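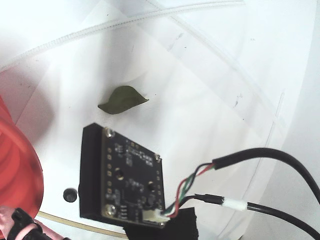

A leaf and a sensor board.

Notice to the Residents of Bunden

Tue 15 January

The Office of Seasons regrets to inform residents that spring will not be held this year on the lower terraces. Households above the Clillora steps are unaffected and should expect blossom in March, as usual.

The decision follows a review of the orchard at Firnenholm, where 39 trees were found to have kept their leaves through two winters without permission. The trees were interviewed separately. Their accounts agreed in every respect, and the Office was obliged to treat this as a matter of concern.

Residents of the lower terraces may apply for a substitute season. Autumn is available in limited supply. Applicants who were granted a second summer under the Fakhoury settlement are not eligible until 2038, and letters on this subject will be returned unopened.

The Office has received one formal objection, from Rima Shboul of 7 Orchard Row. Mrs. Shboul states that she is 36 years behind in her gardening and had set this spring aside to catch up. She further states that her late husband planted the oldest of the trees, that it was never told when to drop its leaves, and that it would be unfair to punish it for waiting to be asked.

An inspector was sent to Firnenholm to put the question to the tree directly. He stood beneath it for most of an afternoon and then, in the approved wording, gave it leave to let go.

His report consists of a single leaf, which has been entered in the register under S.

Mrs. Shboul has been granted eleven days of spring, to be taken consecutively and within her own fence. Neighbors are asked to keep their windows closed during this period. Those who cannot do so should call at the front desk, where the form is kept.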